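Search this notebook Go

Bench notebook, June, entry begun 4:40 pm

Glue claims, second go

Plellent say their new edge glue gives a joint "stronger than the wood" after half an hour in the clamps. Every yellow glue I have ever bought says it's stronger than the wood, so that part isn't news. The half hour is the part I doubt, and the half hour is what Raquel wants to believe in, as it would let us turn the clamps over twice before lunch.

The sheet also quotes over 2000 psi. No species given, no word on whether that's shear or something else, no word on how long it sat first. I wrote and asked. The reply thanked me for my interest in the product and attached the same sheet.

What I did: ripped maple offcuts into strips, jointed the edges, glued them up in pairs. 18 joints, half with Plellent and half with the old glue from the big jug. Within each half, three came out of the clamps at thirty minutes, three at two hours, three stayed in overnight. Wrote the code on the end grain in pencil before gluing so I couldn't fudge it later. Sérgio broke them without knowing which was which, or so he says. The Plellent dries a bit darker and he has eyes.

Breaking rig is the same lever and hanging scale as last time. I don't trust it to give a true number. I trust it to say that one joint took more than another, if the gap is big. Anyone quoting my figures as strengths will be corrected.

17 joints broken, one lost (old glue, two hours, fell off the bench and landed under Abílio's boot).

Best reading was 541 on the scale, in pounds, old glue, overnight. I wouldn't make anything of that. The overnight joints from both glues mostly tore wood, and once the wood goes you're measuring maple. One Plellent overnight piece split so far from the glue line that it told me nothing except that I should look at my offcuts for cracks.

Two hours: couldn't separate them. Mixed wood and glue failure in both lots.

Thirty minutes: Plellent was ahead on all three, and I'll admit I expected a tie. Still, two of the three parted cleanly along the line with hardly any fiber on either face. That isn't stronger than the wood. It's stronger than the other glue at thirty minutes, a smaller claim, and one I'd have been happy to read on the sheet.

Things that could be fooling me:
- Spread. I brushed the Plellent and rolled the old glue, out of habit. Stupid. Should have been the same for both.
- Shop was warm all afternoon. The sheet's half hour may be a warm half hour. In January we won't have one.
- Clamp pressure by feel. Mine, and I was tired by the last few.
- Three joints per group. Filipa says three is a rumor. She's right.

Also not tested: creep. A tabletop joint doesn't usually get snapped over a lever. It sits for years with boards swelling and shrinking on either side of it, and sometimes you run a fingertip across and there's a ridge that wasn't there in the fall. No sheet I've seen has a number for that. Wakthorpe claim "zero creep" for theirs, which I file with "zero maintenance."

Raquel asked if we can use the thirty minutes for the Patrício order. My answer: out of the clamps at thirty if you need the clamps, leaning flat against the wall, no planing, no moving it about until the next morning. So we save clamps and don't save a day. She was less pleased than the sheet had led her to be.

To do: repeat with the same roller for both. Cut the strips from one board. Leave one long panel of each against the radiator wall until winter and feel the seams. Ask Catarina if she still has the old Rokley clamps with the pressure mark on the screw.

Seams on a joined top:
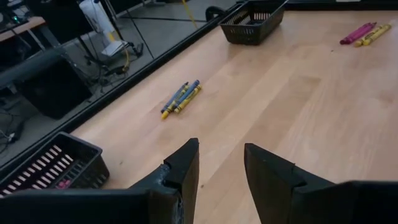
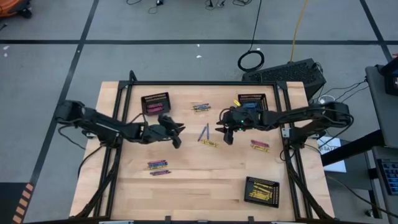

Light wood top, joined boards. Seams closer up in the first, whole top in the second.

Comments

Abílio Carrilho
The boot was where the boot always is. Move the bench.

Catarina Peixoto
I have two of the Rokleys, one with a bent bar. The pressure mark is optimistic, I'd check it against a scale before you write anything down.

Filipa Esteves
Do it again with more per group and I'll stop saying rumor. And have somebody other than Sérgio break them. Paint the glue lines black if you have to.

Sérgio Magalhães
I did not look at the color.

Contact the shop | Copyright the notebook's authors | Back to top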